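试用者招募：手持夹爪采集套件，家居织物整理方向

Ultetti 最近在推一套手持夹爪采集套件，名字叫 Illow。宣传页上写的是“任何人在自己家里拿起来就能用，十分钟上手”。我们是 Rathore 测评小组，自费买了几套，打算找一批普通人真的在家里用一用，再决定要不要相信这句话。现公开招募参与者，报名截止到本周五。

先把立场讲清楚。我们不是 Ultetti 的代理，也不收他们的推广费。套件是按零售价下单的，发票可以给参与者看。厂家知道我们在做测评，提出过要派人“协助培训”，我们没有同意，因为普通买家并没有这个待遇。最后的报告好话坏话都会写，厂家不能提前看稿。

为什么挑织物？硬东西好夹，杯子、盒子、遥控器，各家演示视频里翻来覆去就是这几样。布料会塌、会滑、会叠在一起，夹起一层还是两层，手上未必感觉得出来。Illow 的说明书把“衣物及床品整理”列为推荐用途，配套软件 Grivix 还号称能自动给每一段动作打分。打分标准是什么，说明书里只有半页，读完等于没读。我们写信问过，回信里贴的是同样那半页。 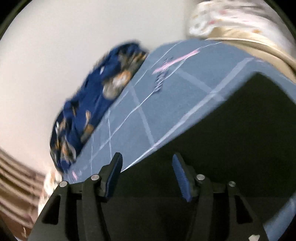

需要您做的事情如下。每位参与者领一套设备，在自己家里完成 11 次练习，每次 90 分钟，中间可以随便休息，休息也算在时间里。内容都是家务里常见的：摊平、对折、把布料从一处挪到另一处、把揉成一团的东西理开。布料用您自己家的，花色、厚薄不限，旧的更好。每次结束后填一张表，写哪里顺手、哪里别扭、手腕酸不酸、软件有没有闪退。表格请照实填，写“还行”两个字对我们没有用处。

我们特别想弄明白几件事：

夹指内侧那层软垫用久了会不会打滑或者起毛。厂家说耐磨，没有给测试方法。

手小的人单手能不能张合到底。说明书上的握持示意图只画了一种手。

光线差的房间里，Grivix 会不会把正常动作判成废片。我们自己试用时遇到过几回，重启以后又好了，原因不明。

所谓“十分钟上手”，对一个平时不碰电子设备的人来说到底是多久。

报名条件：年满十八周岁；家里有一张床或者一张能摊开床单的桌子；手腕、肩颈近期没有伤病；能连续参加三周。不需要任何技术背景，做过数据采集或者在机器人公司上班的朋友这次请不要报名，您太熟练了，结果会偏。左撇子优先，目前报名的人里左撇子太少。

报酬：每完成一次练习付 300 元，当次结清，中途退出的，已完成的部分照付。设备押金不收，正常使用造成的损坏由我们承担。需要提醒的是，设备连夹爪带支架不算轻，连续举着比想象中累，宣传页上那位单手举着还在微笑的模特，我们猜只举了拍照那一会儿。

关于隐私，请认真看这一段。设备拍到的是您家里的画面，哪怕只对着床，也难免带到墙角和旁边的东西。Grivix 默认开启云端同步，我们发出去的设备会事先关掉，画面只存在本地卡里，交回后由我们查看。您可以要求删除任何一段，不必说理由，报酬不受影响。至于软件关掉同步以后是不是真的一点不上传，我们正在抓包检查，结果出来会先通知参与者，再写进报告。对这一点不放心的话，建议等结果出来再决定是否报名，名额会留几个。

报名方式：在本页下方留言“报名”并注明编号 541，我们会私信发送问卷。问卷里请写明住房大致面积、惯用手、平时谁负责叠衣服、每周能空出来的时段。收到问卷后会有一次简短的电话沟通，没有笔试，也没有面试费、培训费、保证金。凡是以本项目名义向您收钱的，都是骗子。

常有人在留言里问，测完之后设备能不能留下。不能，报告写完要拆开看里面。

另有人问是不是已经有结论了，看语气像是要骂。没有结论。我们对宣传页有意见，对机器本身暂时没有，它要是真的好用，报告里会照写。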